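Rerside Home Pages
Household Tips: Keeping Your Share Papers in Order
Posted Oct 6, 2022

A lot of households own a few shares in a phone or computer company, bought through work or left by a relative, and the papers end up in the same drawer as the takeout menus. I spent most of September sorting ours. These are the habits that stuck.

Use one folder per company. We have one for Cleretti, the handset maker, and one for Grilau, which makes routers. Write the company name and the ticker on the tab. If a company changes its name, keep the old name on the tab and add the new one under it.

Put the purchase record at the front. You want the date, the number of shares, the price paid and the fee. I had 80 shares of Cleretti on one slip and 5 more on another, and the second slip was in a cookbook.
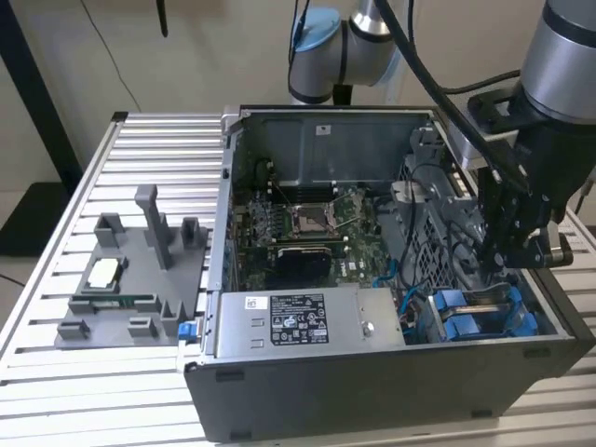 A desktop tower on its side with the side panel off.

Save statements as files as well as on paper. Our broker, Guimarães, takes old statements off its site after 90 days unless you ask for them, so I download each one when the email comes. Name the file with the year first, then the month, then the company. They sort themselves that way.

Keep a second copy somewhere other than the main computer. A thumb drive in the fire box is fine. Open a couple of the files from the drive after copying them – a file that shows up in the list can still be damaged.

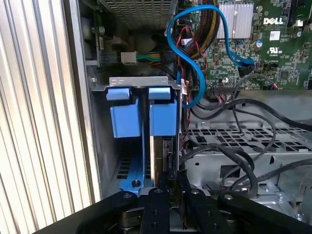 Dividends need their own sheet. Draw three columns: date, amount, and whether it was paid out or put back into shares. The last column is the one people skip. Reinvested dividends change what you paid in total, and working it out years later from bank statements takes a whole weekend.

Annual reports can go in the recycling once you have read them. Companies post them online. I keep only the page with the directors and what they are paid, and I compare it with last year's page when the proxy card arrives.

Vote the proxy card or throw it out the same day. Ours used to pile up on the microwave.

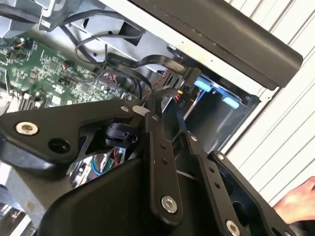 Inside an open computer case.

Don't write passwords on the folders. Put the broker's phone number inside the front cover, along with the last four digits of the account number and nothing else. Whoever has to deal with the account if you are sick will need the phone number first.

If a company is bought or splits its stock, staple the notice to the purchase record. When Grilau split 3 for 1, I filed the letter under "mail" and then spent an evening wondering why the share count was wrong. 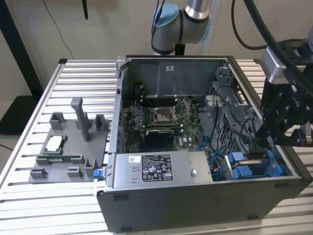 Set a price alert if you like, but check the folder on a fixed date and leave it alone in between. I do ours when I change the furnace filter. It takes as long as a cup of coffee, and most of that is finding the stapler.

For very old paper certificates, use a plastic sleeve and don't laminate them. Don't punch holes in them either. Call the transfer agent named on the front and ask whether the certificate is still good before you move it anywhere.

Filed under: Home Office, Paperwork, Money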